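**Small bins for paper, bottles and cans on the table – is the order wrong?**

Board: Sorting and recycling at work and at home

---

**burgi_h** wrote:

Good evening to all. I have read this board for a long time but I write for the first time, so please be patient with me.

In room 121 of our building in Lustport we have one long table, and on it we keep small gray bins for what remains after the day: paper, bottles, cans. Before that we had one tall trash can near the door and all went inside together. Quezada, the company that collects from our street, told us in December that they don't take mixed bags any more from our side of the street. So we bought bins.

My question is about the size and the order. At present it is this way:

- the big bin is for paper
- the smaller one next to it is for bottles
- another one at the end is for cans

I chose the big one for paper because I believed paper would fill the most space. But my colleague Teodoro says that the cans should have the big one, and that the paper should go flat into a box under the table. We have discussed this already more than it deserves. What do you use? And does the order from left to right matter for anybody?

---

**fausto_e** wrote:

Welcome, Burgi.

I think paper in the big bin is correct if people crumple it. A crumpled sheet is mostly air. If people put it flat, then a very thin box is enough for a long time. So first you must know what kind of people you have in the room.

In our office everybody crumples. I asked them kindly not to. They still crumple, with a small feeling of guilt now.

---

**teo_zamudio** wrote:

I am the colleague. Hello.

I want to explain my side a little better than Burgi did. A sheet of paper can be folded. A can takes the space that it takes, except if you crush it, and in our room half of the people crush and the other half do not. The can bin is full first. I am the one who carries it down, so I know.

Also the paper is the only thing that should stay clean. For me it should be far from the bottles, and now they are neighbors.

---

**anayeli.a** wrote:

@teo_zamudio I agree about the neighbors. We had coffee on the paper all the time, until we put the paper on the other side of the sink. The collection people refuse wet paper in our town, I don't know how it is in Lustport.

About crushing: please check before you decide. Where I live, the cans should NOT be crushed flat, the sorting line wants them in their round shape. Squeezed a little from the side is accepted. A friend of mine in the next town has exactly the contrary rule, there they give you a sheet that asks you to press them. It is only a few kilometers from one to the other.

---

**fcuevas** wrote:

Can you post some pictures? It is hard to speak about the order without seeing the table. Also I would like to see how high are the walls of these bins. If they are too low, the bottles fall over the side and then everybody says that the system does not work.

---

**burgi_h** wrote:

Thank you for so many answers already. I have some pictures, I hope they are not too large for the board. You have to turn your head a little.

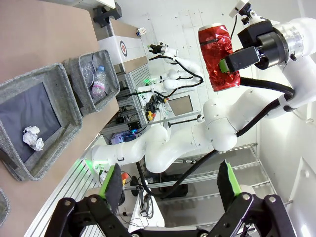
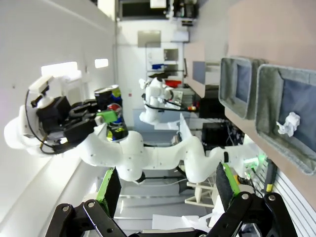
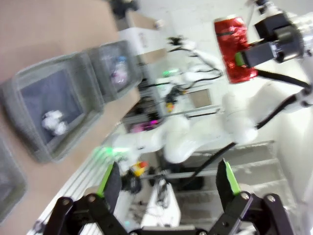
*Our table with the gray bins, the paper in the big one – and each time a can that is not yet in any bin.*

The third bin can be seen only a little at the side, in the first picture and in the last one.

---

**fcuevas** wrote:

Thank you, now I understand much better.

The walls look sufficient to me. The bottle lies well inside the bin in the first picture, I would not worry about it.

But I see another thing. In the first picture you have a clear cup in the same bin as the bottle. Is this the plan? With us the cups are a different kind of plastic and they go to the rest. The bottles have the deposit. If somebody takes the bin to the machine in the supermarket with cups inside, he must stand there and pick them out while the line behind him grows.

---

**burgi_h** wrote:

@fcuevas No, it was not the plan. I said "bottles" and some people understood "plastic". I think both are logical from the word.

Should I make a separate bin only for cups? We don't have many of them.

---

**anayeli.a** wrote:

I would not make a bin for cups. I would stop buying the cups! Everybody brings a mug with the name on it and the problem is away. We did that in the spring and it was less drama than I expected, only the washing up needed a little time until it was running well.

---

**fausto_e** wrote:

With respect, Anayeli, this is not always possible. If you have visitors you need cups. I have visitors nearly every day and I can't ask them to bring a mug from home.

Burgi, you could write on the bin what belongs there, with three or four words and not only one. "Bottles with cap, no cups". It's not beautiful but it works at our place. I printed it in large letters and fixed it with transparent tape on the front. Also I wrote it a second time on the inner wall, where you look when you drop something.

By the way, the cap: do you leave it on? Yours has the blue cap on in the first picture. I leave it on too, but my mother takes it off and collects the caps in a jar for the school.

---

**teo_zamudio** wrote:

We leave the cap on. Quezada accepts it, I asked them by phone.

I have looked now a long time at the pictures and I want to say something about the paper. In all the three there is one crumpled paper in our biggest bin. One paper! It has a whole apartment for itself. And the can must find a place in some small bin. I rest my case, as they say.

---

**burgi_h** wrote:

Teodoro, you could also tell me this across the table :)

But you know well that when the printer has a bad day the bin is full to the top. You were there.

---

**fcuevas** wrote:

I am with Teodoro here. You should measure for the normal day and not for the day when the printer is ill.

What I did at home: all bins of the same size. Then there is no discussion, and you can exchange them when one is dirty. I bought them from Gimero, the square ones with the handle hole, they stand close together with no space lost. My shelf is 90 cm wide and 3 of them fit there exactly, side by side.

---

**anayeli.a** wrote:

@fcuevas All the same size was not good for us. People didn't look anymore, they just threw into the first one. With different sizes you remember "the big one is paper" even when you are tired. Different colors would also help, but if they are all gray then the size is the only thing your hand can remember.

So for this reason I would leave the big one for paper. Sorry Teodoro.

---

**fausto_e** wrote:

This is a good point and I had not thought of it. At our place people also say "the big one" and "the little one", nobody says "the paper bin".

One more question for Burgi. Do you put a bag inside? I see the bare bottom of the big bin with the paper lying on it. For paper it is fine. For cans I would always use a bag or some tray, there is always a little rest of something sweet that runs out, and then the ants come. In summer we had them up to the window.

---

**burgi_h** wrote:

No bags in the small ones until now. We empty them into the large bags downstairs, those of 100 liters, and we carry them out from there. I wanted to save the plastic bags because it seemed strange to me to use a new bag each day in order to recycle.

But the ants are an argument. Could I rinse the cans? There is a sink in the corridor.

---

**teo_zamudio** wrote:

Nobody in our room will walk to the corridor to rinse a can. I say this with love for all of them.

An old baking tray from my kitchen would fit below the can bin, perhaps even inside. I can bring it. It can be washed once in the week and it costs nothing.

---

**anayeli.a** wrote:

The tray is a good solution! Put a sheet of old newspaper on it, then you don't even need to wash so much. We use the free paper from the supermarket for this, it is good for nothing else.

And turn the cans with the opening down for a minute over a sink, if one is near. If not, then the tray must be enough.

---

**fcuevas** wrote:

I still don't agree about the sizes, but it's your table and not mine.

Only please move the paper away from the bottles. On this one I think all of us have the same opinion. If I understood the order correctly, you can just exchange the bottles with the cans... no, wait, then the paper is next to the cans and this is worse. Put it at the other end with some free space between.

---

**burgi_h** wrote:

I thank you all. I write down what we will try, so that Teodoro cannot say later it was different:

1. The big bin stays for paper, but it goes to the other end of the table.
2. Bottles and cans stand together, with the baking tray under the cans.
3. A paper on the bottle bin: "Bottles with cap, no cups".
4. The cups go to the rest until the package is finished, and after this we talk about mugs.

For the crushing I will first call Quezada, because on their sheet there is not one word about it.

---

**teo_zamudio** wrote:

I accept points 2, 3 and 4. About point 1 I would like to have a trial of one month with the sizes exchanged.

The tray is already in my bag.

---

**fausto_e** wrote:

Please write here what they answer about the crushing. My brother-in-law works in the Siment building two streets from you and he has the same collection, he presses every can with the foot since years and he is very sure of himself.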